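Notebook, cell 2, kitchen goods bench
July, entry started after lunch

Carried over from last entry: the Tutudine cell is running full shifts now. The Jekano cell is still on half, waiting on the replacement cable for the right side. Echevarría said end of the month for the part, so I'm planning as if it will be later than that.

Shift change notes first. The sorters used to stand at the bench the whole shift and put things back by hand after each order check. Now they load the table, start the run and stand by. Two people complained that standing by is more tiring than sorting. I believe them. I did it for a morning and my feet hurt more than they did in the old setup, when I at least walked to the racks and back. Asked for stools. Stools are approved but have to be the tall kind or you can't see over the table edge.

Pay grade question is still open. The sorters are doing resets, fault calls and the log sheet, and they are still graded as sorters. I wrote this up for the Cesen review and got back that it will be looked at together with the training plan. Training plan is on me. Draft is 5 pages and too long. Cut the part on cleaning, people know how to clean.

Stops this month: 57 on the log. Most are short and get cleared at the bench without calling anyone. The evening people clear them faster than the day people, and I think that's just because they had the cell first. Want to try swapping one person each way for a week and see if it carries over.

Log sheet needs a change too. The box for "cause" is too small, so everyone writes "grip" and moves on. Grip can mean dropped, missed or squeezed too hard. Three tick boxes would do it.

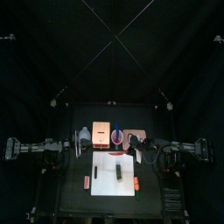
Loading the table is the part of the job that has grown, and it's the part we never wrote down. Each person had their own way of setting it out and the runs were hard to compare from one shift to the next. Agreed with both shifts on one layout to start from: taller things along the back, the jug left of center, the cup with the blue utensil past the copper-colored box, and the cutting board at the front with the green block on it. Markers go to the right of the board, end to end. The evening shift wants to change the order of the back row and I said to wait until we have a full set of logs on this one.

Noise is better with the curtains closed but it gets warm in there by about 3. Ask building services for a fan, second request.

To do: tick boxes on log sheet, chase cable, send the short training draft to both shifts before it goes to Cesen.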